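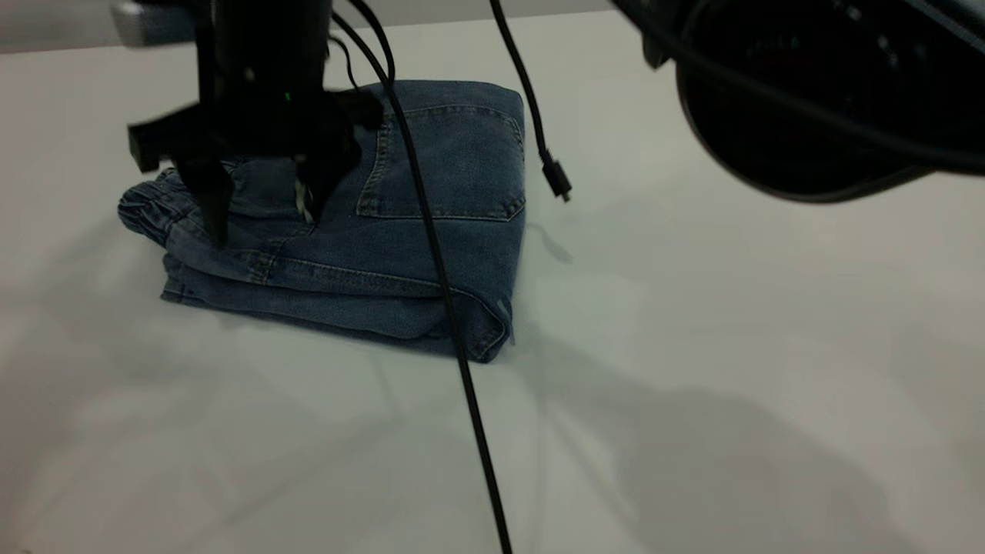 サイト内検索 キーワードを入力してください 検索

衣類ハンドリングキット「Workovell」実地評価
参加事業者および評価協力者の募集について

Brendby機器評価センター(以下「当センター」といいます。)は、株式会社Rondonuwu(以下「提供会社」といいます。)が提供する衣類ハンドリングキット「Workovell」(以下「本キット」といいます。)について、第三者の立場から使用評価を実施します。つきましては、自らの事業所に本キットを設置して評価に参加する事業者(以下「参加事業者」といいます。)と、当センターのPlerdale試験棟において評価作業に従事する個人の協力者(以下「評価協力者」といいます。)を、次のとおり募集します。

応募を希望される方は、本要領の全文をお読みいただき、所定の様式により申し込んでください。参加事業者と評価協力者では応募資格、従事する内容、費用の取扱いが異なります。両方への応募も可能ですが、その場合は様式をそれぞれ提出していただきます。

一 募集の趣旨

衣類の回収、検品、リネンサプライ、中古衣料の販売等の事業所では、たたみ上がった衣類を揃え、移し、積み、箱に収める作業の多くが人手によって行われています。布製品は形が定まらず、同じ型番の製品であっても、洗濯の回数や保管の状態によって厚み、滑りやすさ、しわの入り方が変わります。ボタン、リベット、ポケット、縫い代といった部分的な硬さの差も、把持の位置を決めるうえで無視できません。

本キットは、既設の産業用または協働型のロボットアームに取り付けて使用する把持部と、その制御ソフトウェア、作業面の設定用具および教材一式から構成される製品です。提供会社の説明によれば、衣類を扱った経験はあるもののロボットの操作経験がない従業員が、研修を受けたうえで日常の段取り替えを行えることを設計の主眼としています。

当センターが確かめようとしているのは、この説明が実際の職場でどの程度当てはまるか、という点です。研究室に近い条件で熟練した技術者が操作した結果は、提供会社からすでに資料として示されています。一方で、繁忙の時間帯に複数の従業員が交代で使用した場合の扱いやすさ、停止したときの復旧のしやすさ、衣類を傷めることへの不安がどの程度生じるかといった事項については、比較に耐える記録がほとんどありません。

前回の予備調査に際しては、32を超える事業者から問合せをいただきました。その内容を整理したところ、価格に関するものに次いで多かったのが「厚手の品物に使えるか」「縫い目やポケットのある品物で失敗しないか」という質問でした。今回の評価ではこれを踏まえ、デニム製品を重点品目に定めています。

二 評価の対象となる製品

評価の対象は、本キットの標準構成品です。内訳は次のとおりです。

把持部(二本指の平行開閉式)
把持部をアームに固定するための取付具
制御用ソフトウェアおよび設定用端末
作業面の位置合わせに用いる用具
交換用の指先部品
操作手引書および研修教材

ロボットアーム本体は標準構成品に含まれません。参加事業者が適合するアームを保有していない場合は、評価の期間に限り当センターが貸与します。ただし貸与できる台数には限りがあるため、選考にあたり、保有の有無を考慮することがあります。

配線の取り回しは設置場所によって異なります。標準構成品には配線を束ねるための部品が付属しますが、評価においてはその適否も記録の対象とします。参加事業者が独自の部品を追加する場合は、事前に当センターの承認を受けてください。承認を受けずに追加された部品がある状態で得られた記録は、集計から除外することがあります。

評価期間中に提供会社がソフトウェアを更新する場合は、当センターが更新の内容を確認し、全ての評価場所に同時に適用します。参加事業者が個別に提供会社から更新の提供を受けることはできません。

三 評価の内容

(一)標準試験

Plerdale試験棟において、当センターが用意した51点の衣類を用いて行います。内訳は、デニムのズボン、作業着の上下、綿の肌着、タオル類、子ども用の衣類等です。デニム製品については、厚み、色落ちの程度、腰回りの仕様が異なるものを揃えています。

標準試験で扱う動作は、たたんだ衣類への指先の接触、端部の把持、持ち上げ、移動、積み重ね、解放です。各動作について、成否だけでなく、たたみ形の崩れ、把持した位置のずれ、隣り合う衣類の巻き込み、布地に残る跡を記録します。値札、内側の表示片、ベルト通し等に指先が掛かった場合は、把持が成立したとしても別の区分で記録します。

(二)実地試験

参加事業者の事業所において、日常の業務に本キットを組み入れて行います。取り扱う品目は参加事業者が通常扱っているものとし、評価のために新たに衣類を購入していただく必要はありません。ただし、重点品目であるデニム製品を一定量扱える見込みがあることを条件とします。

実地試験では、始業時の立上げ、品目の切替え、停止からの復旧、終業時の清掃と点検について、従業員の方に所定の記録票を記入していただきます。記録票は紙と電子の二種類があり、事業所の都合に応じて選択できます。途中で切り替えることもできますが、同じ作業を両方の票に重複して記入しないよう注意してください。

(三)使用者調査

標準試験および実地試験に関わった全ての方を対象に、質問票による調査と聞き取りを行います。質問票は117項目からなり、操作画面の分かりやすさ、手引書の用語、音や動きから受ける印象、作業姿勢、疲労、従前の手作業との違い等を尋ねます。回答は複数回に分けて行うことができます。

聞き取りは一対一で行い、上司や同僚の方の同席は認めません。提供会社の社員も同席しません。

四 実施の時期および場所

評価は一月に開始し、三月の終了を予定しています。開始前に、参加事業者および評価協力者それぞれを対象とする説明会を開きます。説明会への出席は参加の要件です。

標準試験はPlerdale試験棟の一階試験室で行います。従事時間は午前の部が午前九時半から正午まで、午後の部が午後一時半から午後四時までです。評価協力者は原則としていずれか一方の部に従事するものとし、同じ日に両方の部に従事することは認めません。

実地試験の時間帯は、参加事業者の操業に合わせて個別に定めます。夜間の操業時に使用する場合は、操作研修を修了した従業員が二名以上在席していることを確認したうえで実施してください。

五 参加事業者の募集

(一)募集数

六事業者とします。同一の法人が複数の事業所で応募することは差し支えありませんが、採択は一法人につき一事業所に限ります。

(二)応募資格

次の全てを満たす法人または個人事業主とします。

・衣類または布製品の洗濯、検品、仕分け、修理、保管、販売のいずれかを事業として行っていること。
・本キットとロボットアームを置くことのできる、平らで安定した作業台または床面を確保できること。
・評価期間を通じて、同じ場所に設置し続けることができること。
・操作研修を受ける従業員を三名以上選任できること。
・機械の安全管理に責任を負う者を選任していること、または開始までに選任できること。
・提供会社およびその関係会社と資本関係がないこと。

ロボットの使用経験は問いません。今回の評価の趣旨に照らし、採択事業者のうち半数以上を使用経験のない事業者とする方針です。

(三)設置場所の条件

作業面は、衣類が引っ掛かるおそれのある突起や継ぎ目のないものとしてください。色は問いませんが、設定用端末による位置合わせの際に強い反射が生じる場合は、当センターが貸し出す敷板を使用していただくことがあります。

窓からの直射日光が作業面に当たる時間帯がある場合は、応募様式の該当欄にその時間帯を記入してください。直射日光があることのみを理由として不採択とすることはありません。機器や配線が作る影の影響も評価の参考となるため、照明の位置が分かる略図を添付していただきます。略図は手書きで構いません。

配線については、可動範囲の中で衣類や作業者の手に触れる可能性のある箇所を設置時に確認します。確認の結果、移設や固定が必要と判断した場合は、当センターの職員の立会いのもとで作業を行います。使用していない接続端子を垂らしたままにせず、所定の方法で保持してください。

(四)参加事業者の義務

参加事業者には、次の事項を守っていただきます。

・操作研修を修了していない者に本キットを操作させないこと。
・記録票を当日中に記入し、定められた時期に提出すること。
・負傷または負傷につながるおそれのある事象が生じたときは、直ちに使用を中止し、当センターに連絡すること。
・顧客から預かった衣類を用いる場合は、あらかじめ顧客の同意を得ること。
・貸与を受けた機器を第三者に使用させ、または移動させないこと。

顧客の衣類に損傷が生じた場合の取扱いは、参加に先立って締結する覚書で定めます。覚書の案は説明会で配布しますが、応募前に内容を確認したい事業者には、求めに応じて送付します。

(五)費用

本キットの使用料、搬入および搬出の費用、操作研修の費用は当センターが負担します。評価期間中の電力、設置場所の確保、従業員の人件費は参加事業者の負担とします。記録票の記入に要する時間については、当センターの規程に基づく協力金をお支払いします。

評価終了後、本キットは全て返却していただきます。引き続いて使用を希望する場合の購入や賃借は、当センターを介さず、参加事業者と提供会社との間で取り決めてください。購入の意思の有無は選考に影響しません。

六 評価協力者の募集

(一)募集人数

20名とします。応募者が多数の場合は、年齢層、衣類を扱う業務の経験、利き手等の構成を考慮して選考します。

(二)応募資格

次の全てを満たす方とします。

・十八歳以上であること。
・説明会および操作研修に出席できること。
・所定の期間中に、当センターが示す日程から五回以上従事できること。
・日本語で書かれた手引書を読み、質問票に回答できること。読字に支援を必要とする方については、当センターが読み上げ等の方法を用意します。
・提供会社およびその競合会社に雇用されていないこと。

ロボット、機械、情報処理に関する知識や資格は必要ありません。家庭で日常的に洗濯物をたたんでいる方、衣料品店やクリーニング店で勤務した経験のある方の応募を特に歓迎します。

車椅子を使用される方の応募も受け付けます。試験室の作業台には高さを変えられるものがありますので、希望する高さや配慮を要する事項を様式に記入してください。

(三)従事する内容

評価協力者は、二名一組で作業にあたります。一名が操作を担当し、もう一名が記録を担当します。役割は休憩を挟んで交代します。組合せは当センターが決定し、回ごとに変更します。

一回の従事は、おおむね次の流れで進みます。

受付と体調の確認
前回からの変更点の説明
本キットの立上げと動作の確認
指定された衣類を用いた試験
休憩と役割の交代
試験の続き
清掃、点検、質問票への記入

試験に用いる衣類は、評価協力者の手でたたみ、作業面に置いていただきます。たたみ方は品目ごとに見本を示しますが、細部を見本に一致させる必要はありません。たたみ方に生じる個人差も今回の評価に含まれます。特にデニムのズボンは、層の重なり方や腰回りの膨らみが人によって異なるため、置いた状態のまま手を加えずに試験を開始してください。

動作の途中で把持が外れた場合や、衣類の形が崩れた場合も、操作担当者の判断で置き直さず、まず記録を行います。置き直しの手順は手引書に定めがありますが、手引書の記述が分かりにくいと感じたときは、その旨を記録票の自由記述欄に書いてください。職員に手順を尋ねることもできますが、尋ねた事実と内容は記録されます。これは手引書の改善に用いるもので、評価協力者の能力を測るものではありません。

(四)謝金および交通費

謝金は当センターの規程により、従事した回ごとに計算し、翌月にまとめて指定の口座に振り込みます。説明会と操作研修も謝金の対象です。交通費は、公共交通機関を利用した場合の最も経済的な経路により算出した額を支給します。

当センターの都合により当日の試験を中止した場合は、試験棟に到着済みの方に対し、規程の額の謝金と交通費を支給します。

(五)服装および持ち物

袖口の締まった上着と、かかとの覆われた靴を着用してください。首から下げる名札、長い装飾品、指輪、腕時計は、試験室に入る前に外していただきます。長い髪はまとめてください。手袋は使用しません。

試験室の気温は一定に保っていますが、布製品の毛羽が舞うことがあります。呼吸器に疾患のある方、繊維によるかぶれの経験がある方は、応募前にご相談ください。

七 安全に関する事項

本キットの動作中は、把持部の可動範囲に手や顔を近づけることを禁止します。衣類のずれを直すために手を出す行為が最も起こりやすいと考えられるため、操作研修ではこの場面を繰り返し練習します。直したいと感じたときは、先に停止操作を行い、表示により停止の状態を確認してから手を伸ばしてください。

停止操作は、操作担当者と記録担当者のどちらからも行えます。停止させたことを理由として注意を受けたり、従事の回数を減らされたりすることはありません。ためらわずに停止させてください。

指先部品の交換は、標準試験では職員が行います。実地試験では、研修で交換の実技を修了した従業員に限り行うことができます。交換の際は必ず電源を切り、取り外した部品の数を記録票と照合してください。

当センターは、評価協力者を被保険者とする傷害保険に加入します。参加事業者の従業員については各事業者の労災保険が適用されますが、貸与した機器の欠陥に起因する損害については、覚書の定めによります。

八 記録および個人情報の取扱い

標準試験では、作業面を固定のカメラで撮影します。撮影の範囲は把持部、衣類および作業台の上面を中心とし、評価協力者の顔が入らないように設定します。手や腕が写ることについては、参加の同意とあわせて承諾をいただきます。音声は記録しません。

実地試験での撮影は、参加事業者が同意した場合に限り行います。同意しない場合も参加できますが、記録票の項目が一部増えることをご承知おきください。顧客の氏名が記載された札や伝票は、撮影の前に作業面から取り除いてください。

提供会社に渡す記録は、個人および事業所を特定できないように加工したものに限ります。聞き取りの内容は当センターの職員が要約し、発言者本人の確認を得た後に利用します。本人が削除を求めた箇所は、理由を問わず削除します。

評価の結果は報告書として公表します。提供会社は公表前に報告書の案を閲覧し、事実の誤りを指摘することができますが、評価の判断に関する記述の変更を求めることはできません。指摘があった場合は、その内容と当センターの対応を報告書の末尾に掲載します。

九 応募の方法

応募様式は、当センターの受付で配布するほか、電子データによる送付も行っています。送付を希望する方は、参加事業者用と評価協力者用のいずれが必要かを明記のうえ、評価課まで連絡してください。

参加事業者として応募する場合は、次の書類を提出してください。

・参加申込書(様式第一)
・事業所の概要と取扱品目の一覧(様式第二)
・設置予定場所の略図および写真
・保有するロボットアームがある場合は、その仕様が分かる資料の写し
・安全管理責任者の選任を示す書類、または選任の予定を記した書面

評価協力者として応募する場合は、次の書類を提出してください。

・協力者申込書(様式第三)
・従事可能日程の申告書(様式第四)
・健康状態に関する確認票(様式第五)

健康状態に関する確認票は、封筒に入れて封をし、表に「確認票在中」と記載してください。確認票は看護職員のみが開封し、選考の担当者には従事の可否と必要な配慮だけを伝えます。

応募の締切は十一月末とし、郵送の場合は期間内に到着したものを有効とします。提出された書類は返却しません。書類に不備がある場合は、一度に限り補正をお願いすることがあります。

十 選考および結果の通知

参加事業者の選考は、書類審査と設置予定場所の確認により行います。場所の確認は評価課の職員二名が訪問して行い、所要時間は二時間程度を見込んでいます。訪問の際は、日常の業務を止めていただく必要はありません。普段どおりの衣類の流れと作業者の動きを拝見します。

評価協力者の選考は書類により行います。必要に応じて電話で日程等を確認することがあります。

結果は、採否にかかわらず応募者全員に十二月中に書面で通知します。選考の経過に関する問合せには応じられません。評価協力者については、辞退に備えて補欠の登録を行い、登録された方にはその旨をあわせて通知します。

十一 参加の中止

参加事業者および評価協力者は、いつでも参加を取りやめることができます。取りやめる場合は、理由を記す必要はありませんが、できるだけ早く評価課に連絡してください。評価協力者が途中で取りやめたときも、すでに従事した分の謝金は全額お支払いします。

次のいずれかに該当する場合は、当センターの判断により参加を中止していただくことがあります。

・安全に関する定めに違反し、注意を受けた後も改められないとき。
・記録に故意の虚偽があったとき。
・設置場所の変更等により、評価の条件を保てなくなったとき。
・製品に重大な不具合が認められ、評価全体の継続が適当でないと判断したとき。

十二 事前に寄せられた照会への回答

予備調査の段階で寄せられた照会のうち、応募の判断に関わるものへの回答を掲載します。

デニム製品以外を主に扱う事業所の応募について
応募できます。ただし、重点品目を評価期間中に継続して扱える見込みを様式第二に記載してください。作業着等、類似の厚みをもつ製品で代えることを認める場合があります。

衣類をたたむ工程そのものの評価について
今回の評価は、たたんだ後の衣類の取扱いを対象とします。広げた状態からたたみ上げる動作は標準試験に含まれません。実地試験においても、たたむ工程は従前の方法によって行ってください。

作業人員の削減効果について
当センターは、人員の削減を評価の指標としていません。作業時間および復旧に要した時間は記録しますが、事業所ごとの人員配置に関する判断は報告書に記載しません。この点について従業員の方から質問があったときは、本要領の写しを示して説明していただいて差し支えありません。

提供会社の技術者による支援について
実地試験中の問合せは、全て評価課が受け付けます。技術者の派遣が必要な場合は評価課が手配し、職員が同行します。参加事業者から提供会社に直接連絡した場合は、その日時と内容を記録票に記入してください。

提供会社と当センターの関係について
本キットは提供会社から無償で借り受けています。評価に要するその他の費用は当センターの事業費から支出し、提供会社からの資金の提供は受けていません。

十三 問合せ先

Brendby機器評価センター 評価課 Workovell評価担当
評価責任者 Arash Kermani

電話による問合せの受付時間は、午前十時から午後四時までです。正午から午後一時までは受付を休止します。手話または筆談による相談を希望する方は、来所の日時を調整しますので、あらかじめ書面または電子メールでお申し出ください。

Plerdale試験棟の見学は、応募を検討している事業者に限り受け付けています。見学の際は、試験室内での撮影および機器への接触をご遠慮ください。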